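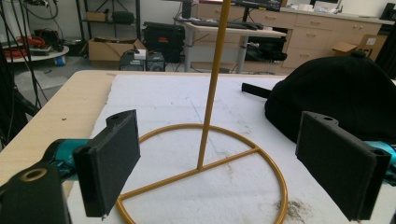
4. Agarre de prendas blandas con la pinza manual Trornitz

4.1 Coloque la prenda sobre una superficie estable y despejada en la zona de agarre.

4.2 Abra los dedos por completo y acérquelos a la tela hasta que ambos queden a la misma altura.

4.3 Cierre la pinza lentamente. El tejido debe formar un pliegue entre las dos almohadillas.

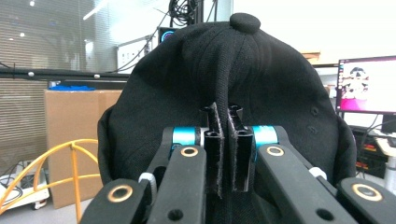 Figura 3. Pliegue de una gorra negra sujeto entre las almohadillas.

4.4 Mantenga el cierre durante tres segundos antes de elevar la prenda.

PRECAUCIÓN: No introduzca los dedos de la mano entre los brazos articulados.

NOTA: Revise el material de fricción cada 3000 ciclos. Para solicitar recambios a Ovaven, indique la referencia 3530.

Revisión del manual: 21/08/2018. Responsable técnica: Inese Sakalauskas.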